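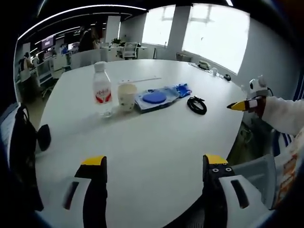 Meeting table and open office area: monthly safety and housekeeping check

Site: Gavwood, Rindville office
Area: open-plan floor, window side, large oval table
Check done: May, mid-morning
Form: 739, two pages
Ratings used: OK / Attention / Action / Not checked

1. Table surface
Rating: Attention
White oval top. Items in use on the near half at the time of the check: water bottle, paper cup, a blue-and-white package with a round blue disc on it, a thin white strip, a coiled cable. Nothing stacked. The table is shared, so anything left on it at the end of a booking goes to the lost items shelf by reception. Packaging goes in the bin.

2. Drinks near equipment
Rating: Attention
The bottle has its cap on. The paper cup is an open one and is on the same stretch of table as the cable. There is another small white cup at the far right end, in the same line as a small beige device and what looks like a computer mouse. Site rule is lidded drinks only at any table with equipment on it. Reminder to go on the booking page. Same comment was made last month.

3. Cables
Rating: OK
Black cable on the table was coiled into a small bundle. Keep doing this. Cables that are not plugged in should be coiled and put away in the drawer unit, not left out overnight. Extension leads are covered under item 9.

4. Bags and personal items
Rating: Action
A black bag beside the table on the left, with a black chair behind it. This side is the walking route to the window desks and to the rear exit. Bags go on the hooks or in the lockers. If the lockers are full, tell the front desk and they will open the second bank.
To do: ask table users to move bags at the start of each booking. Due before next check.

5. Chairs
Rating: OK
Gray office chair on the right was tucked against the table. Gas lift, casters and back lock tried on all the chairs at this table, no faults. One caster was stiff and has been cleaned. Chair 57 is still away for repair with Hutano and should not be replaced with one from the kitchen, those have no arms and are the wrong height.

6. Walkways and exits
Rating: OK except as item 4
Rear exit opens freely. Exit sign lit. Floor boxes shut and flush with the carpet.

7. Lighting and glare
Rating: OK
Area is bright. Lamps all working. The blind nearest the pillar drops unevenly and has to be helped by hand. Reported to Russo, job number 472, no visit date yet. Please do not pull the chain hard.

8. Table frame and fixings
Rating: OK
Leaned on at both ends, no rocking. Bolts under the top checked by hand and one at the window end tightened half a turn. Edge felt all the way along for chips and splinters, none found. The top should be wiped with the mild spray from the cleaning cupboard. The stronger one leaves a dull patch.

9. Power
Rating: OK
Sockets in the floor boxes tested with the plug-in tester. No scorch marks, no loose face plates. One extension lead had another lead plugged into it. Separated during the check and the spare taken away. Test labels in date on everything that had a plug on it.

10. Waste and recycling
Rating: Attention
Paper cups are going into the paper recycling. They have a lining and belong in general waste. Bottles go in the mixed bin with the cap left on. The sign over the bins has faded and needs printing again, larger if possible.

11. First aid and spill kit
Rating: OK
Kit on the wall bracket, seal unbroken. Paper towels topped up. The yellow wet floor sign was behind the copier again and has been put back on its hook.

12. Heating and air
Rating: Not checked
The vent above the window end needs a ladder. Left for the Russo visit.

Actions carried forward

Bags off the floor at the window side route. Office team, before next check.
Lidded drinks reminder on the booking page. Office team, this week.
Blind, job 472. Russo.
Chair 57, return date wanted from Hutano. Purchasing.
New sign for bins. Office team.
Vent at window end. Russo, same visit as the blind.

Closed since last check

Loose carpet tile by the pillar, glued down.
Missing cover on floor box, replaced.
Locker bank key, found and labeled.

General comments

Table is in good condition for its age and does not need replacing this year. Most of what comes up each month is housekeeping. The end of day clear should take a couple of minutes: cups and bottles off, packaging in the bin, cables coiled, chairs in, surface wiped. The last group on the booking page does it. If the table was left untidy before you arrived, note it on the sheet by the door with the time so that it goes against the right booking.

Next check: same form, same area, plus the two small tables by the kitchen.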